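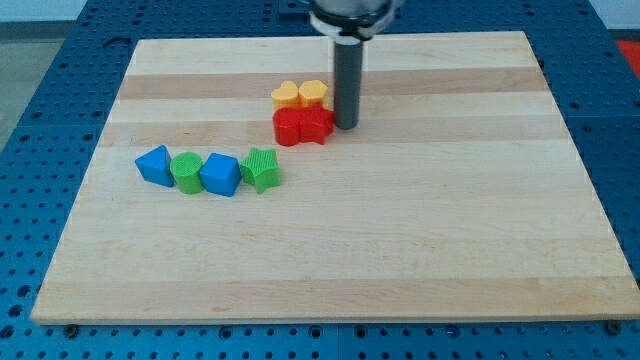 Words by Man-sik Yoon

My wife says I can't walk past a box of children's blocks without sitting down, and I'd love to argue with her, but last August I missed a train that way. I was in the waiting room at the dentist's (not even my dentist, I was only picking up my nephew) and there was a tub of them under the fish tank. Two hours later I was still finding excuses to stay.

So when my old friend Sang-wook Oh asked if I'd like to spend an afternoon playing with blocks and call it work, I said yes before he'd got to the end of the sentence. He runs Tavska, a tiny shop that sells puzzles and shape sets and very little else, and he has opinions about all of it. Strong ones! Ask him about the right size for a cube and put the kettle on first.

What I like best are the small plastic shapes, and I know that's the unfashionable answer. Everyone wants wooden toys these days, in oatmeal and sage. But give me a cobalt blue cube and a green cylinder and a star in proper red, set out on a pale board, and I'm perfectly happy. The colour does half the job. You can put a blue triangle beside a green round and it already looks as if you meant it.

The board matters more than you'd think. I'd always played on the carpet, where everything leans, and Sang-wook was quite stern with me about that. He likes a big wooden one, light in colour, made up of strips so the bands run from side to side in cream and honey. I thought that was just him being fussy, until I tried lining things up and found myself using the bands like the lines in an exercise book. A row along one, a little huddle along another. My nephew, who is four, ignores the lines completely and gets much better results.

We played a game Sang-wook calls Calleo, which has hardly any rules. You take a handful of shapes, one person sets them out, and the other is allowed to move a single piece. Then you swap. There isn't a winner, though I'd say I was ahead for most of it. The trick is the turning. A cube sitting square is a bit dull, but nudge it so a corner comes round to face you and the whole row wakes up. I did this to nearly everything and was told, kindly, that I was overdoing it.

The star is the awkward customer. It wants to be the centre of attention, and it won't sit snugly against anything. Sang-wook always puts his in last. I put mine in first and then spend ten minutes regretting it, shuffling the other reds closer so it doesn't look lonely.

If you're tempted to start, a full set at Tavska is £42 and a board is another £30, and you really don't need both at once. A chopping board turned over will do nicely for the first month. I'd go for a mix of shapes with just a few colours, and I'd keep them in a bowl where you can see them – mine went in a drawer for a year and I forgot I had them.

Sang-wook keeps a notebook of arrangements he's fond of, little coloured pencil drawings, and he's up to 1,351. I asked to see the first one. It was three cubes in a line. He still thinks the middle one should go a touch to the left.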